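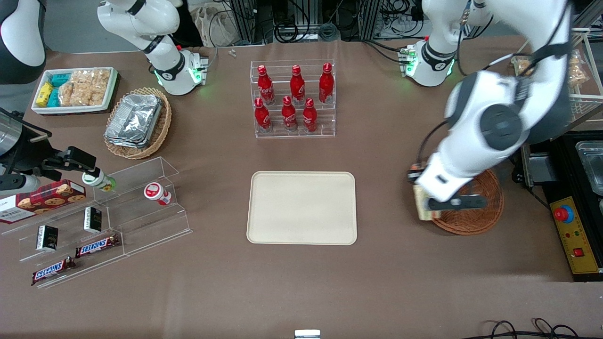 How long does it take to get a two-arm setup working at home? Longer than you'd guess. I started in February and I'm still fiddling with it at the end of May, and most of that time went into cables, mounts and one very stubborn calibration script.

Home | Builds | Parts Bin | About

Posted May 31, 2025

So! The snack counter build is finally at the stage where I can leave a run going and drink my coffee next to it. Both arms share one table now, with the tray in the middle, and everything they reach for sits around it: Coke in a clear two-tier rack, Snickers on the stepped stand, foil containers in a basket. I've named the project Uria (long story, bad pun).

The big change this month was gripper force. Soft wrapped stuff like the sandwiches needs a much gentler setting than a full bottle, and I ended up with 16 separate grip presets, which is silly, but it's my shared bench in Hetville and I'll be silly on it if I want. I also dropped the arm speed by roughly 36 percent near the baskets. So much calmer!

Next job is tidying the cable loops, then rewriting the pick order so the arms stop waiting on each other.

Recent posts
Grileo controller, first impressions
Rewiring the Dewulf bench
90 minutes lost to one loose connector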